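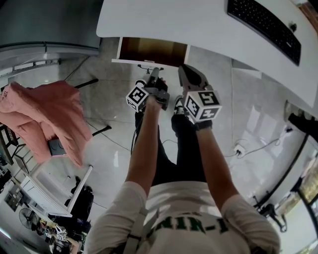

Investor Help > Shareholder Meetings > Dividends and Record Dates

Dividend approved at the AGM but not paid - am I on the wrong side of the record date?

Anselmo Arboleda

I hold 1,800 shares of Usuga through a broker. I bought 1,200 of them in June and the other 600 two trading days before the annual meeting. The meeting approved the dividend with the required majority. My broker has now credited a payment on the first 1,200 only. The meeting notice lists a record date, a payment date and a separate deadline for registering to vote. I was registered to vote all 1,800. Doesn't that mean I was a holder of record for all of them?

Mercedes Sotelo

No. The right to vote and the right to the dividend can run off different dates, and the notice sets both. Check these in order:

1. Find the dividend record date in the notice. It is often in the agenda item on use of profit, not on the cover page.

2. Compare it with the settlement date of your second purchase. The trade date does not count. If the shares settled after the record date, the seller gets the dividend.

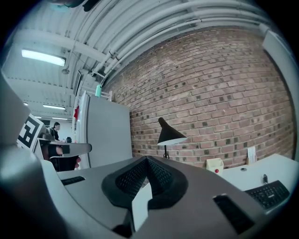
3. Look at the contract note for the words "ex" or "cum" dividend. If it says "cum" and you were not paid, file a claim with the broker. They collect it from the seller's side.

4. Ask how the broker came up with 1,800 voting shares. Some report the position on the day the form is sent.

Nilton Villanueva

same thing happened to me with Resura, broker fixed it after I called. just call them

Marisol Condori

Mercedes is right on settlement. One addition - if the company offered a stock dividend option, the broker may have split your holding into two lines, and the second line can be paid later. I had 3,000 shares in Drotis handled that way. Check the pending entries before filing a claim.

Last updated: July 12, 2023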